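Skemulach

Skemulach is a shared-workshop project for building low-cost hand-held grippers and using them to record household tasks for robot training. It was started by Osamu Ikeda and Catarina Caldeira, two members of the Tsuchiya workshop, who wanted a gripper that could be made on ordinary hobby machines and repaired by its owner. The plans are shared among members and are revised each February.

Background

Ikeda had built a desktop arm at home before joining the workshop, and found that teaching it by remote control was slow and tiring. Caldeira proposed leaving the arm out of the recording stage entirely. In the method they settled on, a person carries a gripper in each hand and performs the task directly, while cameras record the work and printed markers allow the position of each tool to be recovered later. The arm is needed only when the finished program is tested.

The first pair of grippers, known as Nitero, was completed by Ikeda and Imre Katona. Its fingers were stiff and tended to push flat objects away across the floor. A second design, Clarum, followed. 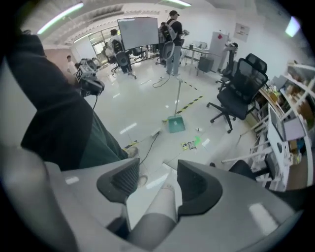 Clarum keeps the general layout of the earlier model but uses softer fingers, and its grip can be opened for cleaning without removing the finger mounts. Kiyoshi Iwasaki redrew the housing so that each half could be printed overnight on the workshop's smaller machine. Members who build at home are advised to print the finger mounts first, as these are the parts most often rejected for poor fit.

Recording practice

Most Skemulach recordings concern floor-level chores, including picking up small articles and handling a dustpan. The work area is marked off with hazard tape laid directly on the tiles. Furniture outside the tape is left as the room's other users have it, and people may come and go during a recording.

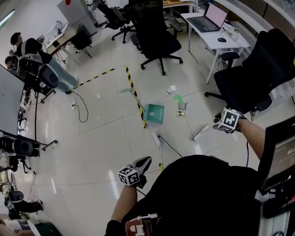

A recording is normally kept short. The operator begins with both grippers in view of the head camera, carries out the chore at an even pace, and returns the tools to a resting position before stopping. Runs in which a marker is hidden for more than 2 seconds are set aside for review. Katona, who maintains the archive, does not delete failed runs — they are stored separately and have been used to check the software that sorts good recordings from bad.

The workshop set an initial target of 400 accepted runs for its floor-clearing task. This was later raised to 800 after Kazuhiro Ishida reported that the test arm handled upright objects well but often missed those lying on their sides. Operators were then asked to vary the placement of small articles between runs.

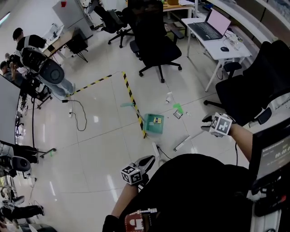

Construction and upkeep

A complete pair of Clarum grippers can be assembled in 7 hours once the printed parts are ready. Finger pads are treated as wearing parts and are replaced when the surface becomes smooth. Marker faces are wiped with a dry cloth, and a cube with a scratched face is reprinted in full. The two grippers of a pair are calibrated together and are not exchanged with those of another set.

Builders working outside Tsuchiya are asked to send a calibration file with their first recordings. Ishida's notes on fitting the fingers to older Nitero housings are kept with the plans.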